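Prullora -- Guía de colocación de papel pintado autoadhesivo
Sección 5. Paredes en esquina y remates

Por Xavier, servicio técnico de Graltberg
28 de mayo de 2023

Imprimir | Enviar por correo electrónico

Antes de empezar, compruebe que todos los rollos llevan el mismo número de lote. En la serie 985 el dibujo es irregular y disimula bien las juntas, pero el tono del fondo puede variar entre lotes.

1. Limpie la pared con un paño apenas humedecido y déjela secar. No use productos con cera o silicona.

2. Mida la altura de la pared en 2 puntos y corte la primera tira según la medida mayor, con un margen de 5 cm arriba y otro igual abajo.

3. Trace una línea vertical con plomada. No tome la esquina como guía, ya que pocas están a escuadra.

4. Retire 30 cm del papel protector y pegue la parte superior de la tira. Baje poco a poco, alisando con la espátula de fieltro desde el centro hacia los bordes.

Nota: si aparece una burbuja, levante la tira hasta ese punto y vuelva a pegarla. Las burbujas muy pequeñas se pinchan con una aguja fina.

5. Al llegar a una esquina interior, no doble la tira entera. Córtela a lo largo de modo que pase 2 cm a la pared contigua y pegue el resto encima, a ras del ángulo.

6. Si la esquina lleva perfil, corte el papel junto al canto con una cuchilla nueva. El perfil se puede montar también al final, sobre el papel ya recortado.

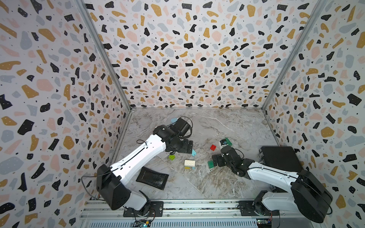

7. Recorte los sobrantes del techo y del suelo apoyando una regla metálica. Cambie la hoja de la cuchilla en cada pared; una hoja gastada arrastra el vinilo y deja el borde mordido.

8. Repase las juntas con el rodillo sin apretar demasiado.

Precaución: no coloque el papel sobre pintura reciente ni sobre yeso sin imprimar. El adhesivo puede llevarse la capa superficial al retirarlo.

Precaución: en meses de calor, como julio, guarde los rollos a la sombra -- el adhesivo se ablanda y cuesta más separar el protector.

Para el acabado con zócalo Jutlow, consulte la sección siguiente.

© Graltberg. Todos los derechos reservados | Contacto | Volver arriba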